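Blog > Storage and Fixtures > Dry Goods Shelving, Part Two

23 January 2019

The frame went in at Segers back in September, and I said then that I would write up the boards and the stocking once both had settled. Boards first, since most of the mail I get is about them.

The unit is the Pistden 2333, ordered through the supplier in Osow. The kit comes as a black metal frame with cross beams and no boards. You cut your own. I used light wood boards, 20 inches deep, resting directly on the beams with no fasteners. Pistden recommends clips. I left them off because I expected to change the spacing, and I did, twice. The boards haven't walked. If your unit will be bumped by carts, use the clips.

Vertical spacing between the two shelves used for breakfast goods is 18 inches. That is generous for tea and adequate for granola. A stand-up pouch is taller than people remember, and it has to be tipped forward to come off the shelf, so the clearance you need is the pouch plus the tip plus a hand. Measure with a full pouch. An empty one folds and gives you a number that is too small.

There is no back panel. The wall behind is plain white, which helps a little with light on the lower shelf. The drawback is that anything pushed too hard from the front can go over the rear edge. A strip of wood along the back would fix this. I haven't added one.

Pouches and the heavier snack boxes went on the upper shelf. The granola is Purely Elizabeth, with the Bobo's Stuff'd Oat Bites in apple pie next to it. Tea is on the lower shelf.

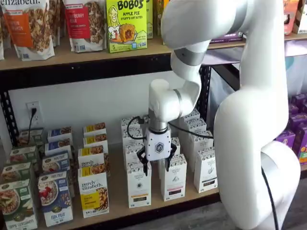 Pouches versus boxes

Pouches and boxes should be handled as different materials. A box has a flat base and square corners, and it will stay where you put it. A pouch has a gusset that may or may not be fully open when it leaves the case. If it isn't, the pouch leans, and the lean gets passed to whatever stands next to it.

My procedure for pouches:

Open the gusset with two fingers from below. Set the pouch down and tap it lightly so that the contents drop into the base. Put a box at the end of each run of pouches. The box acts as a bookend and costs nothing, as you were going to shelve it anyway.

The Bobo's carton does this job well. It is also bright yellow-green, so it makes an obvious marker for where granola stops. I had planned on shelf labels for that and have not needed them yet.

Boxes on the lower shelf are simpler. Faces forward, front edges lined up a thumb's width back from the edge of the board. I used to bring product flush with the edge because it looks full. It also means that a sleeve takes a box down with it. Setting everything back by the same amount looks just as tidy and stops most of that.

Gaps

This is where I changed my mind. The first layout had the cartons touching, side to side, on the theory that unused shelf is wasted shelf. With cartons touching, you can't get fingers around one of them. You end up pinching the top, pulling it forward, and dragging its neighbors along by friction. After a day of normal use the row was crooked.

The second layout uses a gap of 2 inches between cartons wherever the product count allows. I cut a spacer from scrap wood and moved it along the row, setting each box against it. After the first few rows I stopped using the spacer and went by eye. By eye is good enough. What matters is that a hand fits on both sides.

The cost is capacity. I lost several facings on each shelf, and that stock now sits in the back room. For a store with no back room I would keep the gaps only on the shelf that gets the most traffic and pack the rest tight.

Bare wood showing between the cartons has one other benefit, which is that dust and crumbs can be seen and wiped without emptying the shelf. I do that with a dry cloth. Water raises the grain on an unfinished board, and mine have one thin coat of finish at most.

Floor

The floor is gray wood-look plank, run lengthwise along the unit. It was there before the shelving and I had no say in it. The mottled grays and browns hide scuffs, and they also hide granola, so sweep under the bottom edge whether or not it looks dirty. Check the unit for level after loading it. Mine needed one foot turned down slightly once the upper shelf was full.
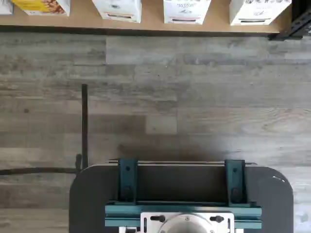
One reader wrote after the September post to argue for Dekton offcuts in place of wood, on the grounds that a hard slab wipes clean and never needs refinishing. The same message said that cartons slide more easily on it, and counted that as a point in favor. For restocking from the front, maybe. I want the cartons to stay put, and wood has enough drag to hold them. Weight is the other issue, and I would want to look at the beam rating before putting slabs on this frame.

Next up is the end bay, where the spacing is still wrong.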